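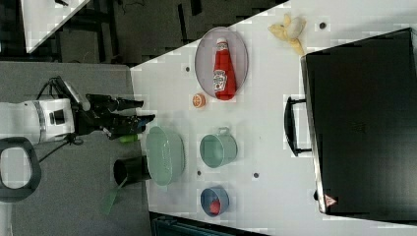
Kaltier FAQ

Last updated Saturday, February 2, 2019. Covers the current release and the one before it. If you are on anything older, the answer to your first question is "upgrade," and the answer to your second is probably the same.

What is Kaltier?

Kaltier is a task planner for tabletop manipulation. You hand it a list of objects, a goal and a description of your arm, and it hands back an ordered list of motions, or a complaint. It doesn't see anything and it doesn't move anything. It sits between the part that sees and the part that moves and gets blamed by both.

What are Onavham and Cordero, then?

Onavham is the perception package. It takes camera images and produces object poses with a confidence attached to each. Cordero is the log viewer, where you go afterward to find out which of the other two was lying. All three come from Zestilside and share one installer. You can use Kaltier with your own perception code, and plenty of people do. You can also use Cordero by itself, if you enjoy looking at timelines.

Do I need a real robot?

No. The installer includes a simulated table and a simulated arm. The simulated arm never bumps the simulated table, has no cables, and has given many people a false sense of progress. Use it to check that your goals parse. Don't use it to decide what to promise your boss.

Why are all your test objects toy food?

It keeps its shape, it costs very little to replace, and between the fruit and the cookware you get most of the awkward geometry you'd ever want. Colanders are full of holes, which depth cameras take personally. Handles stick out where the bounding box says there is nothing worth worrying about. A bottle on its side is a different planning problem from the same bottle standing up, and people keep filing those as one bug.

How does Kaltier choose a grasp?

It samples candidates around the object, 3,000 of them by default, throws out the ones the arm can't reach, throws out the ones that would put a finger through something else, and ranks what is left. You can raise the number. The plans get slightly better and the wait gets a lot longer.

For long thin objects it prefers to close across the middle, on the theory that most things balance somewhere near there. For anything marked as a container it looks for the rim or a handle first. If you would like it to do something else, set grasp_hint on the object. It's called a hint, but the planner treats it as an order, and we've left the name alone so as not to break everybody's config files.

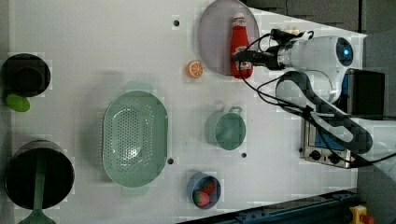

Bijan Zamani wrote in to say that the ranking should take the next step into account, and that picking a bottle up neatly is no use if the grasp makes it impossible to set the thing down where you wanted it.

He's right, and it does now. Turn on lookahead and Kaltier will check each grasp against the place step that follows before it commits. It is off by default as it roughly triples planning time on a crowded table. With it off, you may see the arm lift an object, consider its situation, and put it back where it was. The log calls this "replan after pick." Our users have other names for it.

What is the time limit on a plan?

The default budget is 400 milliseconds per action. When it runs out, Kaltier returns the best plan it has so far. If it has none, it returns NO_PLAN and a reason code. Please read the reason code. We spent most of a June writing those, and to date the most common support request is a screenshot of NO_PLAN with the code cropped off.

What do the reason codes mean?

NP_REACH means the arm can't get there. Move the object or move the robot.

NP_BLOCKED means something is in the way and you haven't given permission to move it. Set may_rearrange if you don't mind.

NP_STALE means the object list was too old by the time planning started. See the section on timing below.

NP_GOAL means your goal contradicts itself. Asking for the strawberry in the bowl and also on the plate will get you this one. So will a typo in an object name, which is a more popular route.

NP_OTHER means we don't know either. Send the log.

How should I describe the table?

As a flat box with a height, plus a list of anything permanent: rails, posts, equipment standing next to it. The emergency stop goes in that list too. Kaltier has no manners of its own, and if you don't tell it a button is there it will happily plan an elbow through it.

Mounting holes in the tabletop don't need modeling, but Onavham will sometimes report one as a small, dark, very flat object. Draw a mask over them once at setup. The mask tool is in Cordero under Table, then Ignore, and it takes a couple of minutes. People skip it, and then write to ask why the robot is so interested in a screw hole.

What order should I name the objects in?

It makes no difference to the planner. It makes a great deal of difference to whoever reads the log in six weeks. Use plain names: colander, pot, blue_bowl, orange_slice. Avoid object_a. Avoid thing2, and above all avoid final_thing2.

If two objects of the same kind share a container, such as a couple of strawberries in a bowl, give them separate names even if you don't care which is which. Onavham tracks them separately anyway, and when they touch it may swap them. Put them in an interchangeable group and Kaltier will stop caring too.
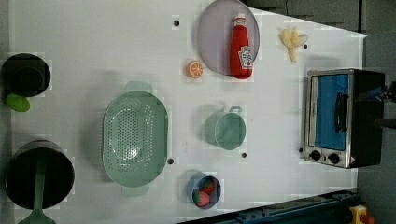 The same goes for surfaces. A plate is both an object you can pick up and a place you can put things, and you have to say so with is_support. If you don't, Kaltier will treat whatever rests on the plate as being in collision with it, and decline to touch either one. Ovens and boxes take is_support for the top and is_container for the inside. Doors are a separate matter. We support hinged doors with a known axis, and we'd rather not discuss drawers until the next release.

Can I use more than one camera?

You can, and for anything involving an overhead view you probably should. One camera looking straight down is wonderful right up to the moment you ask the arm to do some work, at which point the arm goes and parks itself over the only part of the table you cared about. The wrist is wide. The cables are worse, as they move on their own schedule and no arm model we know of includes them.

Onavham handles the arm by subtracting its known shape from the image and marking everything underneath as unseen. Unseen is different from gone. An unseen object keeps its last pose, and its confidence drops a little with each update until it falls under the threshold and Kaltier stops trusting it. You set how fast it drops with hold_decay. Too fast and the robot forgets the plate every time it leans over. Too slow and it will reach with great conviction for something a colleague took away before lunch.

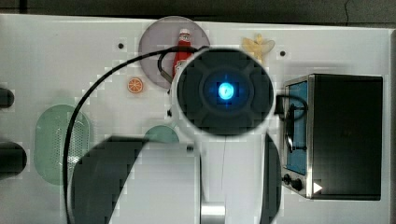

A reasonable starting point is to hold objects for as long as your slowest motion takes, plus a bit. Then run a few tasks, open Cordero, and look at the confidence track for whatever sits closest to the gripper. If it sags and recovers, you're fine. If it sags and stays down, the arm is stopping somewhere that blocks the view, and the fix is a different waiting pose and not more tuning. Set clear_view_pose to somewhere off to the side. It costs a little travel and saves a lot of squinting.

Cable false positives are handled by the thin_object filter. It is on by default. Turn it off if you're picking up straws.

Timing: why do I keep getting NP_STALE?

Nine times out of ten the camera computer and the planning computer disagree about what time it is. Sync the clocks. The tenth time, your camera driver is buffering images and handing over old ones with fresh timestamps, which is rude but legal. Set the buffer to one.

How many settings are there?

27. You need four of them: grasp_hint, hold_decay, may_rearrange and lookahead. The rest were each added for somebody with a good argument. They are documented in the reference, in alphabetical order, which is nobody's favorite order but at least we didn't have to argue over it.

Can I write my own actions?

Yes. An action is a file with preconditions, effects and a function that produces motions. The pouring action that ships with Kaltier is 220 lines, a good half of them comments, and it makes a decent starting point. Copy it, rename it, and change the effects first. If you forget to change the effects, Kaltier will believe your new wiping action has poured something, and plan the rest of the day accordingly.

Is Kaltier safe to run near people?

Kaltier plans. It isn't a safety system and should never be treated as one. Use your arm's own speed and force limits, keep the stop button within reach of a human being, and do the first run of anything new at low speed. We still do.

How do I report a bug?

Export the run from Cordero and attach it. The export includes the images, the object list, the plan and the settings, so you needn't type them out. Tell us what you expected to happen. "It should work" has been received and noted.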